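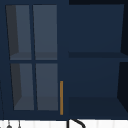 Protokoll Arbeitskreis Wallet-Sicherheit, 17.09.2020
Anwesend: Shibata, Odoi, Vashisht, Hamdan (Protokoll)
TOP 1 Schlüsselverwaltung
Clitau signiert Auszahlungen künftig mit 2 von 3 Schlüsseln. Odoi prüft die Ableitungspfade.
TOP 2 Knotenbetrieb
Rückstand des Knotens Ullthorpe: 56 Blöcke. Ursache offen, Vashisht wertet die Logs aus.
TOP 3 Bestätigungen
Einzahlungen werden nach 6 Bestätigungen gutgeschrieben. Einstimmig.
Nächste Sitzung: Oktober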